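November, late afternoon

Plastic bag drawer, second round. I finally got to the bags today, which I'd been putting off since we moved the supplies over from the Mellport unit. They came across in one giant sack, all wadded together, and somebody (me, probably) had stuffed the sack under the sink at Sudell where it slowly took over the whole cabinet.

So I spread them out on the little table and went through them in batches. The final tally was 183, and that's after I threw out the ones with holes. I really didn't believe it and thought about counting again, then made coffee instead.

Sorting by color is nice to look at but pretty useless in practice – what you want to know when you grab one is how big it is and whether the handles will hold. I tried color first anyway and gave it up after 16 bags. Size it is. Small ones for bin liners, medium for the sample jars, big ones for anything going back to Thampi.

Folding: I tested the triangle fold that everyone swears by. It makes a lovely tight little packet and they stand up in a row like tea bags, but it took me forever, and the thin ones spring open the second you let go. The lazy way is to squash the air out, fold in half the long way, and roll from the closed end so the air has somewhere to go. If you roll from the handles you get a balloon! I did that to the first 5 before I caught on.

For anyone doing this after me: the thin crinkly ones are best just stuffed into a tissue box. You pull one and the next one sort of follows it out. I've put a box by the door, please don't put the heavy bags in it, they jam.

The table turned out to be a good spot for the job. It's low enough that you can sit, the corners are rounded so nothing snags, and it wipes down easily. The only trouble is the picture on top is so busy that I kept losing small scraps in it, so maybe lay down a plain sheet first if you're cutting off torn handles.

We also still have the unopened carton from Clustidau, nearly 1000 bags according to the label, so can we all agree not to order more until spring? I wrote it on the shelf too – big letters, blue tape.

Left to do: find a proper bin for the medium ones (the shoebox is already splitting at one corner), ask whether the grocery store still takes the torn ones back, and clear out the rest of that cabinet while it's half empty.

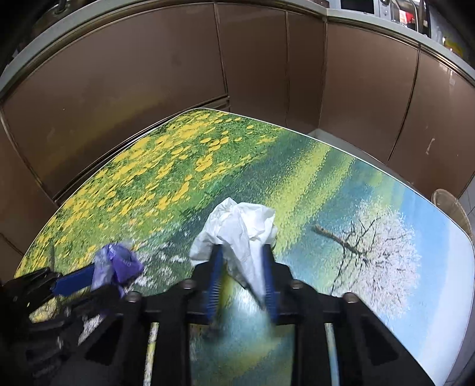
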